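Support > Printers and Labels > Labels drifting / blank labels
Status: open, waiting on customer

Labels creeping down the roll, Murkarine desktop printer, Iveton shop

Printer was fine all summer. Now every label comes out a bit lower than the one before. First one off a fresh roll is good, next few you wouldn't notice, then the top line of text is in the middle, then the barcode is sitting across the gap between two labels and the till won't scan it. Turn it off and on, it's good again for a bit, off it goes again.

Labels are 80 wide by 40 high, white, gap between them, same as always. Printing from the Zoubi stock programme on the back office PC. USB cable, not wifi. Thermal, no ribbon.

What I have tried so far, in no good order:

Restarted printer. Restarted PC. Restarted both with the cable out, which somebody on the phone told us to do last time. No change.

Checked label size in Zoubi. Says 80 x 40. Checked label size in Windows, printer preferences. Also says 80 x 40. So they agree. There's a second place in Windows where you can set it (the printing defaults one, behind the Advanced tab) and that one said something else entirely, a long receipt size. Changed it. Thought that was it. Printed a strip, looked lovely, went to serve someone, came back and put a proper batch through and it was drifting again by the end.

Cleaned the head with one of the wipes. Bit of muck on it. Print is darker now but still in the wrong place.

Blew out the sensor. There was a scrap of backing paper in there, got quite excited about that. No change.

Calibration. Hold feed button, wait for the light to blink, let go. It's supposed to push out a couple of labels and stop on a gap. Sometimes it does. Sometimes it just runs and runs and I have to open the lid to stop it. That seems wrong?? When it does stop properly the next batch is better for longer, but it doesn't last.

Can't do much of this in shop hours, the price labels for the front are all handwritten at the moment and it looks awful. Please dont just send me the setup guide link, I have the setup guide.

---

Added, later the same afternoon

Moved the printer out of the cupboard to see if it was being knocked or the roll was catching on the shelf above. It does catch, slightly, if the roll is a full one. Now on the big table in the back, the matte pinky-beige one, plenty of room round it and daylight from that end so I can see what the sensor's doing. Ran the same batch again. Still creeping, though I think slower. Not measured it.

Roll is on the spindle properly. Guides are snug, not tight. Tried them looser, tried them tighter. Tight makes it squeak.

Also swapped the USB cable for the one off the scanner. No difference, swapped back.

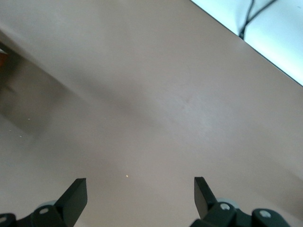
Zoubi support, first reply: the programme only sends the label size and the picture of the label, it doesn't tell the printer where the gap is. If the sizes match in all the places you list (and thanks for checking the printing defaults one, most people miss it) then the drift is coming from the printer not seeing the gap. Running on during calibration points the same way. Could you tell us three things please. Is the media type in the driver set to gap, black mark or continuous? Are the labels the same make as before the trouble started? And does it drift if you print a test batch from the driver itself, leaving Zoubi closed?

---

OK. Answers.

Media type: "Labels with gaps". Was already on that. I did switch it to continuous just to see and it got much worse straight away so at least that setting does something.

Test from the driver with Zoubi closed: yes it drifts. Did a good long strip of the test page. By the end the logo had come off the bottom of one and onto the top of the next. So not your programme, sorry, I was fairly rude about it in the shop.

Labels: hm. Same size, same core. But I went and looked at the boxes and no, not the same. We used to get ours from Fomudach and when they were out of stock the order got swapped to a cheaper one. That was start of September. Trouble started, when I think about it, a bit after that, when the last of the old rolls ran out. Nobody in the shop thought to mention it as they look the same in your hand.

Backing on the new ones is thicker. Old backing is thin and sort of glassy, you can see your finger through it. New one is yellowish and more like proper paper. Could that be it?

---

Zoubi support again, asking for patience: very likely, yes. The sensor shines a light up through the roll and looks for the bright bit where there's backing but no label. Thick backing, less difference between the two, so the printer guesses. It will get some gaps and miss others. Each miss adds a little. They suggested two things before buying anything: put the gap sensor on manual and raise the sensitivity a step at a time, and recalibrate after each step with the lid fully clicked down on both sides. Default on that model is 2. They also said to try an old roll if there is any part of one left anywhere in the building.

---

Found a part roll! Back of the till drawer. Fomudach label still on the inside of the core so definitely the old sort. Put it in, calibrated, stopped dead on the gap first go. Printed everything that was left on it. No drift at all, all of it spot on, scans fine.

Put a new roll back in, did nothing else. Drifting.

So it's the rolls. Or it's the printer being fussy about the rolls, depending who's paying.

Sensitivity, for anyone else who lands on this. It isn't in the normal preferences. You go printer properties, Device settings, Sensor, untick Auto, and then there's a box. Ours said 2 as they said it would. Next step up, calibration ran on. Next one, stopped, but in the wrong place, half way down a label. Kept going up. A couple more steps and it's stopping on the gap most times. Not every time. Any higher and it starts seeing gaps that aren't there and stops in the middle of the print, and you get short labels.

Left it on the best one. Can now do a shelf's worth before it needs a nudge with the feed button. Livable, not fixed.

Things that did NOT help, so you don't waste an evening:
-- firmware update (took ages, reset my darkness setting as well, had to do that again)
-- different USB port
-- slower print speed, helped the look of the barcode but not the drift
-- reinstalling the driver
-- telling Zoubi the label was a hair taller to "catch up". Worked for one batch then drifted the other way.

One that did help a bit: taking the first few turns off a new roll. The outside ones seem to be squashed or curled and it gets a bad reading to start with.

---

Rang Fomudach. Old rolls back in stock, box of 19, which is a daft number but fine. Ordered. Asked if they do a sample of the thick-backed kind to compare and they said they don't sell any with that backing for desktop printers, only for the big ones with the other type of sensor. So whoever swapped our order sold us the wrong thing really. Will be having words. Got most of a case left of the yellow-backed ones if anybody has a bigger printer and wants to collect from Iveton.

Please leave the ticket open till the new box arrives, I want to run a full batch first. Also separate question, can I save the sensor settings somewhere? I don't fancy doing all that again if the power goes. It seems to keep them when I switch off at the back but I've not tried pulling the plug.

---

Zoubi support: settings are kept in the printer, so a power cut won't lose them, but a firmware update will. There's an Export button on the same Sensor page, save the file somewhere sensible. When the Fomudach rolls go in, tick Auto again and calibrate once, or the raised sensitivity may give you short labels on the thin backing. Ticket held open.

---

Exported. Will tick Auto when they come. Box due this week they say.

Was this page helpful? | Contact Zoubi support | © Zoubi | Back to top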